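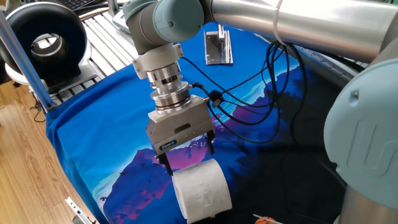 Laine Kuusk has worked on the planner at Fletholm for four years, and she speaks of it with some patience. "At first we gave it only the shape of the arm," she says. "The cables were not in the model, so the planner believed it had more room than it had."

Her team now adds a soft margin near the wrist. Each grasp request produces 2,000 candidate paths, and the software, called Rultex, throws away the ones which twist the last joint too far.
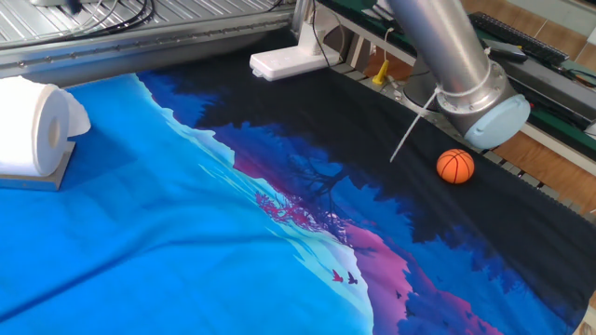
"I would like to colour the rejected paths by reason," she says. "Now it is only a log file, and I read it on Sunday with my coffee."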